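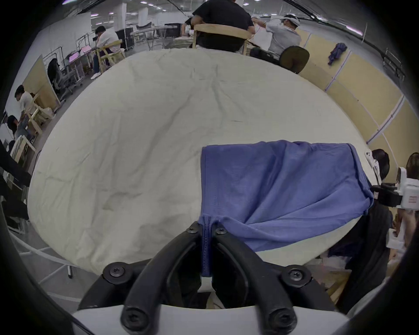

Blue knit in the fingertips, round table, everybody else at it behind.

I've been asked a few times what it costs to set up a room like ours for hand-held gripper work, so I'm going to write down how we planned the purchase. Long thread. I do the ordering for the cloth handling side at Jamia and I've just finished next year's equipment plan.

First thing. The gripper is the part people ask about and it was the easiest part of the plan. You get a quote, you decide how many people will be working at once, you multiply. Took me a morning.

Everything else on the list took from March until the plan went in on 17th June.

We use the Mollico hand-held. We looked at a cheaper one and borrowed it for a while. It held stiff things fine. With thin knit it let the edge creep out of the fingertips, and our whole job is fabric, so that settled it.

If your job is boxes or bottles the cheaper one may suit you fine. Borrow before you buy. Most sellers will lend one if you ask for it in writing and say when you'll send it back.

Do your trial on the worst material you have. We made the mistake of starting with a tea towel. A tea towel is easy. Ribbed knit is not, it stretches while you pull on it and then you're gripping a different shape from the one you started with.

Now the budget itself. I split it into things you buy once, things that wear out, and the room. The last plan had one line called "equipment" and it was no use to me at all when money got tight in the winter.

Things you buy once: grippers, tables, chairs, screens, storage cabinet. Spend properly here. We went cheap on chairs at one point and had to buy chairs again.

Things that wear out: fingers, screws, cables, cloth, table covers. This is the bit people leave off. Then in the third month somebody needs a new finger set and there's no line to charge it to.

A finger set for ours is $185 from Bivalgate. That's the pair with the screws in the bag. It doesn't include shipping, and shipping is charged per order, so we order in batches now.

I planned two spare sets on the shelf at all times. When one gets used, I reorder. My boss wanted to know why we should have money sitting in a drawer. I showed him how long we waited for the last delivery and he signed it.

Screws. Write down the size of every screw on your gripper when it's new, and tape the list inside the cabinet door. We had a good long week of people guessing. They look alike on the table and they are not all the same length.

A bag of the small ones is $29, which felt silly until I saw how many end up on the floor. It's a gray floor too, and the screws are black, so you do find them, mostly with your shoe.

Cloth. I had nothing in the first plan for cloth because I thought we'd bring in old clothes from home. We did that for a while. The trouble is you can't buy the same old T-shirt twice, so when you want to repeat a task you've got nothing to repeat it with.

Now I buy knit from one supplier in a few colors and write down the lot. Blue has been the one people reach for. It shows up well against a pale table cover, which matters a lot if a camera is going to be looking at it.

Table covers go in the same line. They crease and they pick up marks. You can wash them but they come back a bit different each time. Budget to replace them and decide in advance when one is finished, or you will have that argument every week.
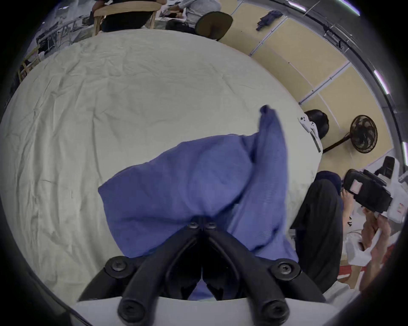 Ribbed blue cloth bunched over the round table. The cover has its usual wrinkles.

Tables next. We have round ones in the room and I'd buy round again. You can pull a chair up anywhere and there's no corner for cloth to catch on. They do waste floor space, so measure the room first and then measure it with chairs pulled out.

Pulled out is the important part. On paper our tables fit with a nice walkway. With somebody sitting there and leaning back, the walkway goes away. I redrew the floor plan with chairs in the out position and took one table off the order.

Chairs: wooden ones are fine for short stints. For the screen desks we have mesh ones, and next year's plan has more of those. Backs get sore when you bend over small work. Ask the people who sit in them, I didn't the first time.

Power. Count the things that plug in at each table before you talk to an electrician. Then add the phone chargers. Ours quoted for the first list and had to come back for the second, and the second visit cost more than it should have.

Cable covers for the floor are boring and cheap. Buy them with the tables. I put them in the same order now so they can't get dropped from the plan later as "accessories".

Air. We keep a standing fan in the room. Keep any fan well away from light fabric or it'll do your folding for you, badly. Proper cooling is on my list for the year after, and I've asked for a quote so I at least know how bad it is.

Partitions. I got panels because they're cheaper than building a wall and you can take them with you. They also give you a plain background, and that was worth more to us than the privacy. Get the feet that go with them. I tried to save on feet and had to order them anyway.

Lighting was already in the ceiling when we took the room, so it cost us nothing. If you're looking at spaces to rent, look up. Retrofitting lights was the biggest number on the quote for the other place we looked at, and it's why we didn't take it.

Storage. Buy a cabinet with a lock and more shelves than you need today. White plastic bags are a fine way to carry cloth from one table to the next but they're a bad way to store it. Cloth needs a shelf with a label.

Now people's time, which I'd never put in an equipment plan before. Kazuhiro Okabe went through my draft and wrote in the margin "who tightens the screws?" Fair question. The answer had been "whoever notices", and that isn't a plan.

So now there's a line for upkeep. Each gripper gets checked at the start of the day: fingers, screws, cable, and whether the tips meet. Okabe wrote the check sheet and it fits on one side of a page. I charge those hours to the equipment budget because that's what they are.

Somebody always asks about a robot arm. Yes, it's on the plan, as its own page with its own approval. We have a quote from Ueda. I kept it separate on purpose. If the arm gets pushed back a year, I don't want it dragging chairs and finger sets down with it.

With the arm you also need a stand, a guard, training, and somebody who knows how to stop it. Get all of that on the same quote. The first one I got was for the arm only and it made the whole thing look very affordable for about a day.

Also ask what the yearly service costs and what happens if you skip a year. With one seller the answer was that the warranty ends. I would've wanted to know that before I'd drawn up a page of pretty figures.

On delivery times. I ask each seller for the date the last customer got theirs, which is a different question from the delivery time in the quote. Some won't say. Bivalgate did, and it was later than the quote, and I planned for the later one.

We also take things in two deliveries now. First one is the room: tables, chairs, power, panels. Second one is grippers and spares. Last time it all came together and we were unpacking grippers on the floor because the tables were still flat in their boxes.

Keep the boxes for the grippers, by the way. At least until the return period is over. One of ours had to go back and the seller wanted the original packing.

What I cut this time: a second cabinet, nicer screens, a label printer. What I wouldn't cut: spare fingers, cloth, the upkeep hours. If I'd had to cut one more thing it would have been a table.

What I got wrong last year, for balance. I bought too many cables of one length, all too short. I forgot sales tax on one page. I had no line for shipping and paid it out of the cloth money, and then we ran low on cloth.

A few people wanted the spreadsheet. I can't share ours because it has supplier prices in it, but I'll make a blank one with the same headings and post it under this when it's done.

Someone asked whether to lease the grippers. I got a lease price and it didn't work for us because we use them every day. If you only need them for one short project I'd look at it. Check who pays for worn fingers, since the lease I saw left that with the customer.

Another question was whether to buy used. Tables and chairs, sure. Cabinet, sure. Used grippers I'd only take if I could hold one and close it on a piece of my own cloth first.

Last one for now. If you're doing this for the first time, go and sit in somebody else's room for a day before you send any order out. Bring a tape measure. I'll answer more questions tomorrow, I have a finger set to fit and a screw to find.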